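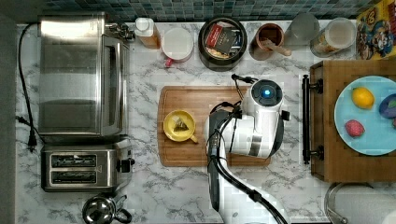 2 min read

Grodton shared kitchen – March catch-up

I took the notes again, so forgive the spelling! We started with tea, naturally. The toaster and the toaster oven are staying side by side on the left of the worktop, and mugs live along the tiles. Agreed.

Tea money stands at 40 pounds. Undholm want 70 for the next lot of supplies – we said we'd ask Yang first. Action: me.

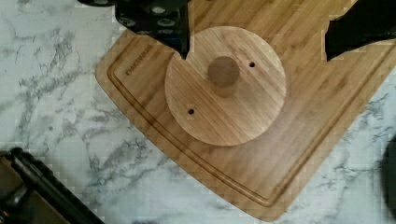
The round wooden piece with the peg, on the chopping board

Long chat about where this goes. Drawer, we decided, and the board gets oiled monthly. Room 301 can borrow both if they ask. Next meeting at 2, bring biscuits.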